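Home Features Technology Work Archive Subscribe
9 min read

Teaching by hand

A robot that can tidy a bedroom has to learn it from someone. At Zanar, the learning starts with people carrying grippers through their own homes.
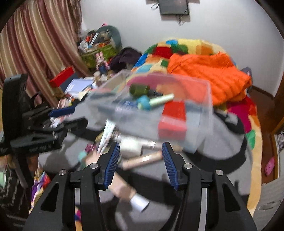 The bedroom lessons

Rosemarie Tiedemann has a patchwork comforter on the bed, an orange jacket on top of it, and a lot of things that need to go somewhere else. She is glad of the mess. She gets paid to put it in order with a black gripper that has two fingers and blue ridged pads at the tips, and a clean room would be no use to the people who pay her.

Tiedemann is one of 50 people who record household tasks for Zanar, a small company that trains robot arms to handle ordinary objects. She used to do alterations for a dry cleaner. She heard about the work from a neighbor, went to a training session in December, and came home with a gripper in a padded case and a sheet of instructions.

The sheet is short. Hold the tool the way you would hold a flashlight. Keep the fingers in view. Pick up one thing at a time. If you drop something, pick it up and keep going.

"The dropping part surprised me," she says. "I thought they would want it perfect. They told me a robot is going to drop things too, so it should see what you do next."

Two ways to show a machine

There are two common ways to teach a robot arm by demonstration. In the first, a person sits or stands near the arm and drives it by remote control. The arm copies the person's movements, and the computer saves what the joints did along with what the cameras saw. In the second, there is no arm at all. The person carries the gripper around, does the job directly, and the recording is later turned into movements the arm can make.

Zanar uses both. Guoqing Meng, who runs the recording program, came to the company from the remote control side and still prefers it for certain jobs. Plugging in a cord is one. Unscrewing a stiff lid is another.

"With remote control you know the arm can do it, because the arm just did it," Meng says. "With the hand-held tool you can ask for a reach that the arm doesn't have. A person leans over a bed without thinking. Our arm is bolted to a cart."

The drawback is speed. An operator driving the arm in the company's workshop needs a long time to clear a table, and most people are tired after an hour. Carrying the gripper is closer to the pace of normal work. It also goes where the cart can't, up narrow stairs and into rooms with rugs, beds and bags on the floor.

Boxes, bottles and cloth

Much of the current work has to do with storage. People keep things in clear plastic boxes, and clear plastic is hard on a camera. The walls pick up reflections, and the contents show through, so a bottle inside the box can look as if it is within reach from the side. Cloth is hard for a different reason. A folded blanket has one shape in the morning and another after somebody sits on it.

Tiedemann does some of her recordings with her free hand helping. She might steady a box while the fingers close on whatever is in it, or move the box out of the way altogether. For a while Meng's group threw out recordings like that, on the grounds that the arm on the cart has no second hand. Then a new cart was built with two arms, and the group went back through the old material to see what could be saved.

That job went to Zihan Peng, who reviews recordings. Peng watches them at double speed and marks where each task starts and ends. Blur is common, especially when someone lifts a box quickly, and a little of it does no harm. Long stretches where the fingers can't be seen are cut.

Peng also writes to the people making the recordings. The notes are brief: slower on the lift, please, or try the low shelf again from the other side. Tiedemann keeps hers in a kitchen drawer.

What the arm does with it

The workshop is in a former print shop on Maruyama Street. A bed stands in one corner with a nightstand and a dresser, and the cart with two arms is parked beside it. Mio Kamata, an engineer, sets out a test in the same way each time: a box on the floor, a blanket on the bed, and 13 objects scattered between them.

On the afternoon I visited, the left arm picked up a shampoo bottle, held it over the box and let go. It did the same with a tube of hand cream. Then it took hold of the corner of the blanket along with a comb and lifted both. Kamata pressed the stop button, straightened the blanket and started again.

The second run was better. The arm left the blanket alone and put nine of the objects in the box before it stalled over a slipper. Kamata typed a line into her log. Slippers and shoes have been a weak point, she said, and she had already asked for more recordings of them.

Tianyou Yu, who handles the company's budget, would like to see the arm leave the workshop within two years. A care provider called Bruvard has agreed to try it with residents who have trouble bending down. Kamata would not give me a date. She wants it to get through a full test on a floor she has not arranged herself.

Pay and privacy

Recording someone's home raises plain questions about who sees it. Zanar asks people to put away mail, medicine labels and family photographs before they begin, and anyone can have a recording deleted. Tiedemann has done that once, after her sister walked in talking about a doctor's appointment.

She is paid by the accepted hour, so time that Peng cuts is time she doesn't get paid for. She thinks that is the weakest part of the arrangement and has said so. Meng told me the rule is under review.

In the meantime she has been sent a new list of tasks. It has shoes on it, three pages of them, by the door, under the bed and in pairs on a rack.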